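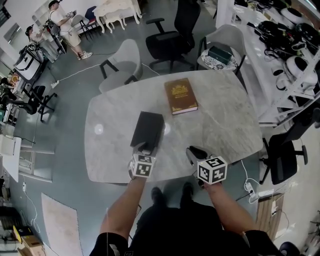
Yaryna Nechyporuk
Community reporter

October 10, 2018

If you've walked past the Praltlow building lately and wondered where all the chairs were going, I can tell you – they're going upstairs, to the new shared workroom, and no two people seem to have agreed on which sort to buy. I popped in this week and found black office chairs and light grey upholstered ones all round the same big table, and I rather liked it. It's the sort of place where you can pick your seat according to your mood!

The table is what everyone talks about, though. It's white with grey veining, marble-patterned, and big enough that you could spread out a whole afternoon's work and still have room for somebody else's (I tried). There was a handsome brown hardback lying near the far edge, with gold lettering and a gold crest on the cover, and I'm afraid I spent longer admiring it than I did asking questions.

The room has been on the cards since March, when the tenants at Praltlow voted to give up their old storeroom. The whole job came to £2888, with most of the furniture bought second-hand through Sakalauskas on the high street. The shelving on the right-hand side is white metal and already full to bursting, cables and all, so I do wonder where the next lot of kit is going to live. A second set of shelves is on the wish list, I'm told, along with a proper lamp.

Tenants can book the room for up to three hours at a time, and there are 16 slots a week to begin with. Everyone else in the building can use it for 50p an hour – bring change for the tin by the door. Bookings are taken at the front desk, and please push your chair back in when you leave.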